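Prevov Hand-Gripper Kit: Set-up Guide
Section 7. Recording folding demos 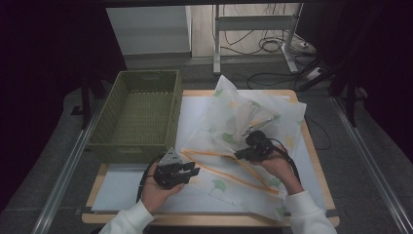 How many demos do I need before the policy learns anything useful? Plan on 60 per item – in our runs, fewer than that gave us a policy that reached for the fabric nicely and then just sort of hovered there.

I wrote this section after recording a big batch with Arwel Parri, so it's mostly the stuff I wish I'd had taped to the wall!

1. Plug in both grippers and open Brallov, the recorder app. Wait for the left and right lights to turn green.

2. Open and close each gripper all the way, twice. This sets the zero point, and you'll want to do it again after every break (I forget this constantly).

3. Lay the item on the white board. Bags and other thin, floppy things are my favorite test, even if they never fold the same way two times in a row.

4. Press Record, wait for the beep, and fold at an easy pace. Slower than you would at home, but don't freeze between moves.

5. Put both grippers down flat when you're done, then press Stop.

6. Crumple the item up again before the next take. Mix it up – a policy that only sees tidy starts won't cope with a messy one.

Note: Keep the failed takes, but tag them "miss." Out of our 60 we trained on 53 and used the 7 misses to check the success detector.

Caution: Leave slack in the cables. A tight cable tugs on your wrist, and that tug ends up in the motion data.

Caution: Don't squeeze hard on see-through plastic or thin film. It can tear.

Exporting your takes is covered in Section 8.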